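Where did I put my hand? The patient craft of teaching software to keep its place
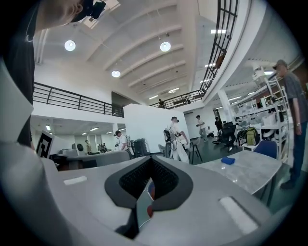

Most of us can walk through a crowded kitchen with a cup of tea and never once wonder where our own hand is, and it was only after a long day at Pridadel that I began to see what a luxury this is. The firm makes software that works out where a hand-held gripper has been, moment by moment, using little more than the view from a camera fixed to it, so that a robot arm might later follow the same path. It sounds a modest sort of job until you think about what that camera has to look at. There are people about in white shirts and dark ones, some of them walking, a glossy floor that throws the lights back up, round lamps, a ribbed ceiling, the long black railing of the mezzanine climbing away to one side, and all of it shifts whenever the wrist does. Some of those things can be trusted to stay put and some can't, and the program has to decide which is which.

The part that does the deciding is called Rirel, and I grew rather fond of it (you do, when you have watched it go wrong and be coaxed right again for a whole afternoon). It picks out small, sharp details, such as corners and edges and the places where a bar meets a post, and follows them from one picture to the next. Railings are a mixed blessing, I was told. They have wonderfully crisp edges, but one bar looks very much like its neighbour, and an early version would happily slide along by a single bar and carry on in perfect confidence, with the whole building shunted sideways in its mind!

The cure was partly better arithmetic and partly a humble printed square. Black-and-white marker boards have been used in this line of work for years, and they do much the same service as a lighthouse: the software knows the pattern and the size of it, so one good look tells it how far off it is and at what angle. Harasym, the planning program that takes over further down the line, used to throw away 31 recordings in every 300 for drifting too far. By May the team had that down to two, and there was cake.

Harasym has troubles of its own, of course. A person's elbow will go places that a robot's simply won't, and a path which felt perfectly natural to the person holding the gripper may ask an arm to fold itself in half. The program nudges and smooths and, where it must, refuses. Its refusals used to come as a bare number, and error 417 was so widely loathed that somebody embroidered it on a cushion. Now there is a viewer, Manimska, which plays the movement back as a coloured line you can turn about with the mouse, and it goes red at the spot where the arm would have given up. I could have played with it until teatime, and very nearly did.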